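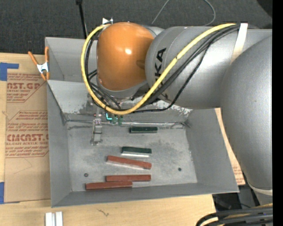
Orange joint, yellow cable, gray bin. Hall 2, before lunch.

I went to the Emthorpe open day for the bread. I should say that up front, because several people have asked me since what I thought of the regional economy, and I have no thoughts on the regional economy. The flyer said there would be bread.

Emthorpe is the old mill complex on the river side of town, closed for most of my childhood and now rented out by the room. Once a year, in July, the tenants open their doors and let the rest of us wander through. Parking was in the field behind the mill, which had been described as "firm." My left shoe would like a word with whoever described it.

The line at the gate moved quickly. A man with a clicker told me I was visitor 1,576 and seemed to expect a reaction. They were hoping for 2,000 by closing, he said, and had printed that many maps. I took one. It showed the buildings as they were before the east wing came down, so for the first half hour I was looking for a staircase that is now a bike rack.

First stop was Schumacher, the flour people, who still run a pair of stones on the ground floor. Kheri Lyimo did the tour. She has the kind of voice that carries over machinery, and she used it even when the machinery was off. I learned that stones have to be dressed, meaning the grooves get cut back in by hand, and that a full dressing takes her 3 days if her wrists hold up. She passed around a handful of bran and a handful of something finer and asked us which we'd rather eat. A boy at the front ate both before she finished the question.

Upstairs was Stesness, who make felt. I knew nothing about felt and assumed there was nothing to know. I now know that it is mostly wool, hot water and patience, and that the gray kind goes inside pianos. They let you try making a square yourself. Mine came out as more of a peninsula. It's on my windowsill, where a plant is standing on it.

Then the talk, at 11:30, in a room with too few chairs. Gitau Owino has been collecting the history of the mill for years and had slides of the payroll books, the flood marks on the stairwell wall, and a Christmas party at which every single person looks furious. He was very good on the flood. He was less good on time, and the talk after his began in the doorway, with its speaker holding her laptop and smiling at us in a way I wouldn't want to be smiled at again.

Lunch, finally. The bread came from Pemix, who have the old boiler house and a brick oven in it about the size of my first apartment. There was a rye, a seeded loaf and a flat thing with onions. The rye was sold out. I was told this by a person eating the rye. I had the onion one, standing up, next to a trash can and a brass trio, and it was so good that I went back and bought a second for the drive – it did not reach the car.

Some practical notes if you're going next year. Wear boots. Go to the boiler house first, whatever the map says. The restrooms are in the building marked "Stables," and the stables are in the building marked "Office," where there is one donkey and a bucket for donations. I gave the donkey 2 dollars and he ignored me completely.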